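卷收式乙烯基棋盘的存放与校平，连帖。
用的是绿白格、边上印坐标的那种软盘，铺在木桌上。

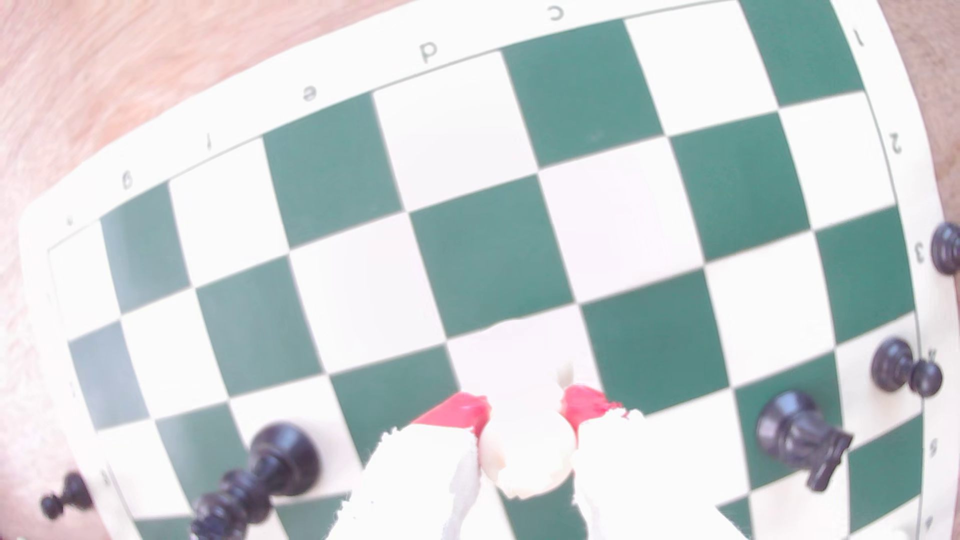

有网友回复：软盘最烦的就是卷痕，从筒里拿出来两头翘，棋子往中间滑，下快棋根本没法用，最后还是换回木盘了。

1/ 卷痕的问题可以处理，不必换盘。乙烯基是热塑性材料，长时间保持弯曲会产生蠕变，松开以后只能回弹一部分。卷得越紧，放得越久，残余弯曲越大。我手上几张盘的差别基本都出在存放方式上，和价格关系不大。

2/ 先说卷的方向。多数人习惯把印刷面卷在里面，理由是保护图案。这样卷出来的盘，铺开后四边向上翘，中间贴桌。反过来，印刷面朝外卷，铺开后是中间略拱，四边向下压，棋子的重量正好落在拱起的部分，摆完一盘子基本就平了。

3/ 印刷面朝外的代价是磨损。筒壁如果粗糙，坐标字母和数字先掉色，格子后掉。解决办法是外面裹一层薄棉布，旧枕套裁开就够用。不要用报纸，油墨会转移到浅色格上，擦不干净。

4/ 筒的内径比筒的材质重要。我用过 Sedier 的硬纸筒，也用过 Gandero 的帆布袋。纸筒内径大，卷痕轻，缺点是占地方。帆布袋收得紧，背着方便，但盘在里面放过一个夏天，拿出来自己会缩回去，按都按不住。现在帆布袋只在出门当天用，回来就换筒。

5/ 校平步骤，按我自己的做法写：
桌面擦净，盘反面朝上铺开。
四边各压一本厚书，中间不压。
室温放一夜。
翻过来，正面朝上再放一夜。
轻度卷痕到这里就结束了。

6/ 重度卷痕要加温。温水，手伸进去觉得暖即可，不要烫。整张盘浸入 10 分钟，捞出来平铺在毛巾上吸干，趁软压平，冷却之前不要移动。浴缸最合适，水槽太小，折着放进去等于新加一道痕。

7/ 不要用电吹风。出风口附近温度不均匀，局部先软，边缘会出波浪。波浪比卷痕难处理得多，我有一张就是这么报废的，现在剪开垫花盆。熨斗同理，隔着布也不建议。

8/ 有人问直接对折行不行。不行。折痕处材料被拉伸，颜色发白，之后无论怎么压都留一条线，而且棋子底座刚好压在线上会晃。寄来就是折叠状态的盘，我一般直接退。

9/ 桌面本身也要看。木桌如果有拼缝或者板面微翘，软盘会把这些全部反映出来，容易误判成卷痕没压平。判断方法：把盘原地转 90 度，鼓包跟着盘走，是盘的问题；鼓包留在原处，是桌子的问题。

10/ 上漆的桌面还有一点要注意。软质乙烯基里的增塑剂会慢慢迁移，长期贴着某些漆面会发粘，揭开后留下一块印子。我的习惯是下完就收，如果要在桌上常放，下面垫一层毛毡。毛毡还能防滑，落子声音也小。

11/ 棋子底座的绒布要定期看。绒布边缘翘起来会勾住盘面，推子的时候带着盘走。用白乳胶补一圈，倒放晾干。不要用瞬干胶，固化后发硬，会刮花盘面，绿色格上的划痕尤其明显。

12/ 清洁。日常用拧干的湿布，从中间向外擦。有手汗印的地方加一滴洗洁精，再用清水布过一遍。不要用酒精擦坐标，字母和数字是薄薄一层印上去的，擦几次就淡了。我有一张盘的 a 列和 h 列已经只能靠记忆认。

13/ 说到坐标，摆盘之前先对一下方向：白方坐在 1 那一侧，右手边的角格是浅色。带坐标的盘摆反了一眼就能看出来，没坐标的盘摆错 90 度，往往走到出后才发现。教小孩的话，一定买带坐标的，记谱从第一天就能开始。

14/ 关于棋子配重。软盘上用加重子比用空心子稳，重量本身也帮助压平。但加重子倒下时力量大，棋盘软，桌面硬，王顶上的十字容易断。断了用环氧胶接，接之前把断面擦干净，夹住放一天。

15/ 社团采购的几点。我们十月补过一批盘，比了 Hosseinzadeh 和 Warora 两家。前者偏厚，铺开快，卷起来粗，一个箱子装不了几张。后者薄，好收，新盘卷痕明显，需要先校平一轮。最后比赛用盘买厚的，日常练习用薄的，两种分箱存放，箱外写清楚，免得混。

16/ 数量多的时候不要一张一张卷。全部正面朝上叠齐，平放在柜子最上层，上面盖一块平板。我们柜子里最多时叠过 50 张，最下面的也没有粘连，前提是每张都擦干再叠。中间夹纸更保险，嫌麻烦可以不夹。

17/ 柜子的位置避开暖气和朝南的窗。软盘怕热，也怕直射光，浅色格会先发黄，绿色格随后偏灰。发黄没有办法恢复，网上说的小苏打、漂白水我都试过，前者没效果，后者把边线也洗淡了。

18/ 寿命方面，我自己使用最频繁的那张，用下来长达 15 年，现在坐标磨掉一部分，盘面还是平的。这张从来没有折过，也没有进过帆布袋。同一批买的另一张一直卷在细筒里，早就不能用了。

19/ 回到开头那位网友的情况：两头翘，基本可以确定是印刷面朝里卷的。先按第 5 条做，不够再做第 6 条，之后改成朝外卷，换大内径的筒。木盘当然也好，只是带着去公园太沉。

20/ 补充一条漏掉的：刚校平的盘当天不要再卷，平放到第二天。出门急用的话，松松地卷一圈，用宽布带扎，不要用橡皮筋。橡皮筋勒出来的是一道窄沟，位置通常正好在中间两列，还得重新泡水。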